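Virkon Support > Lighting > Commercial Ceiling Fixtures > Ticket 185
Search tickets and guides Go

Ticket 185: Fluorescent fixture under the ducts goes off by itself, others stay on
Status: Solved
Opened: 15 Dec 2020
Site: Serari workroom, main floor
Products listed: Virkon long tube fixtures, Duan wall control, Giker tubes
3,452 views

ENTRY 1, CUSTOMER

Good morning, and thank you in advance for reading all of this, as I already know it is going to run long. I look after the workroom at Serari (it's a big open room with a staircase coming down into the middle of it and an upper level with a railing at the back), and we have had a funny problem with one of the ceiling lights that I can't get to the bottom of on my own.

We have a mix of lights up there. There are long fluorescent tube fixtures, and in between those there are round recessed lights that somebody added before my time. The recessed ones have never given us a moment of trouble and I'm very fond of them. The tube fixtures have been good too, up until the end of September, when the one on the left, under the ductwork, started switching itself off.

It doesn't flicker first and it doesn't buzz. It's on, and then it's off. If I go over to the Duan control by the side door and press the button, it comes right back and behaves itself for a while. Then off it goes again. The other tubes stay on the whole time, which is what has me scratching my head, as I had always understood them all to be on together.

What I have tried so far: I turned everything off at the wall, waited, and turned it back on. I had the tube out and looked at the ends, which were clean, and put it back with a quarter turn until it clicked. I also dusted the fixture, which it badly needed. None of it made any difference that I could tell, but at least it's clean.

ENTRY 2, VIRKON SUPPORT

Hello, and thank you for such a thorough write-up! Please don't worry about the length. We would much sooner have too much to read than write back and forth for a week asking for one thing at a time.

A fixture that goes dark cleanly and then comes back at the press of a button is usually a healthy fixture that is being told to turn off. A tired tube tends to go gray at the ends and flicker, and a failing ballast will often hum, or come back on by itself once it cools down. So our first guess is the control, and our second guess is the ballast getting too warm up there near the ducts.

Could you let us know a few things?

- Does it go off after the same length of time, or is it random?
- Are people working directly under it when it happens?
- Is there any sensor on the ceiling or wall, even an old one you think is disconnected?
- Which tubes are in it now, and when were they changed?

A picture of the ceiling would be a great help as well, so we can follow along when you say left and right. And please leave the fixture closed up for now. There's nothing in there that you need to get at for any of this.

ENTRY 3, CUSTOMER

You are very kind. I spent the afternoon on this with a kitchen timer and a pot of coffee, so I have proper answers for you now.

It is the same every time. I pressed the button, started the timer, and sat at the far counter with some paperwork. At 21 minutes the left one went off. I did it again, and it was 21 minutes again. The third time I forgot what I was doing and walked up the stairs to put a box away, and that time it stayed on well past when it should have gone. I didn't think anything of it at the time, but I'm writing it down in case it matters.

People are in the room but mostly over on the other side. We moved the sewing tables in September, so that side is a lot quieter than it used to be.

As for a sensor, I would have told you no. Then I went up to the landing and there is a little round white thing on the wall, painted over around the rim, facing down the stairs. I must have walked past it a thousand times! I assumed it was part of an old alarm.

The tubes are Giker, all from the same carton, put in over the summer.
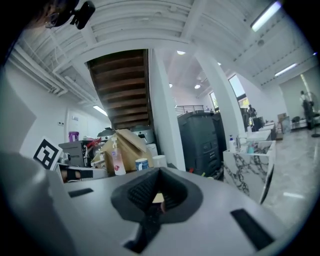

Attachment 1. Ceiling by the stairs. The fixture in question is the one on the left, under the ducts, and it was on at the time.

You can get your bearings from the two thick white columns. The first one is right beside the staircase and the other is farther to the right. The windows are back beyond the railing on the upper level. The little round sensor I mentioned isn't in the photo, I'm afraid. I can go back up and get one of it if you need it, only my knees would rather I did it tomorrow.

I should also mention the brightness. The Duan control has a level setting for the recessed lights and it's at 80. I don't know if that has anything to do with it. It has been there as long as I can remember.

ENTRY 4, VIRKON SUPPORT

That timer was time well spent, thank you, and so was the box you carried upstairs. We think you have found it.

Here is how we read things. The little round sensor on the landing is very likely an occupancy sensor, and it looks as though only the left fixture is tied to it. The control keeps that light on for a set time after the sensor last notices somebody. While your sewing tables were nearby, people were going up and down or passing the foot of the stairs all day and the clock kept starting over. Once the tables moved, the sensor had much less to look at. Walking up the stairs gave it something to see, so the light stayed on.

The level setting of 80 applies to the recessed lights and shouldn't touch the tubes at all, so please leave it where you like it. The Giker tubes are the right type for that fixture going by the number on your order, and we don't see a reason to change them.

May we ask you to try one thing before you alter any settings? Press the button, wait until the light is nearly due to go off, and then have somebody walk slowly up the stairs and down again. If it stays on for another full stretch, we can be pretty sure.

ENTRY 5, CUSTOMER

Done, and you were right! I walked up and down myself (slowly, which was no effort at all) and it stayed on for the full time again, and then went off just as I was pouring a cup. I did it a second time for good measure and it was the same.

So now I know what it's doing, but I'd still like it to stop. On these dark afternoons that corner gets gloomy in a hurry. The daylight from the back windows doesn't reach that far in, and the recessed lights are lovely but you wouldn't want to thread a needle by them. I have the small booklet for the Duan control but it's mostly diagrams, and there is a page missing where I believe somebody wrote a phone number on it.

Could I just unplug the sensor?

ENTRY 6, VIRKON SUPPORT

Please don't unplug or unscrew the sensor. Some of them leave the light stuck off when they're disconnected, and the wiring behind it should only be handled by an electrician. There's an easier way from the control itself.

1. Stand at the Duan control and make sure the left fixture is on.
2. Hold the top button until the small green light blinks.
3. Press the lower button once. The green light should change to a steady glow.
4. Press the top button again to save.

That puts the left fixture on manual, so it will stay on until you turn it off. The one drawback is that it will also stay on all night if it's forgotten, so you may want a note by the door. If you would sooner keep the automatic shutoff, tell us and we'll send the steps for the longest delay.

If the green light never blinks, stop there and write back. A few of the older controls are locked, and we'd need to have somebody come out.

ENTRY 7, CUSTOMER

It took me two tries, as I let go of the button too early the first time, but the green light is steady and the left fixture has been on since lunch. I did the paperwork under it on purpose and had no trouble at all reading the small print on the invoices.

I have taped a note next to the side door that says LEFT LIGHT TOO, and I underlined it. We'll see how long it lasts. I'm going to stay with manual for the winter and may well ask you for those other steps in the spring, when we don't need it so much.

One small question while I have you, and no hurry with it. If we move the sewing tables back, would it do any harm to leave things as they are?

ENTRY 8, VIRKON SUPPORT

No harm whatsoever. Manual stays manual wherever the tables go. The sensor will carry on watching the stairs, but the control won't act on it for that fixture until you change it back.

We've noted on your account that the landing sensor serves the left fixture only, so whoever picks up your next ticket will know. I'm marking this one solved. You can reopen it by replying any time in the next month, and after that a new ticket with this number in it will do just as well. Enjoy your coffee!

Comments (21) Share this ticket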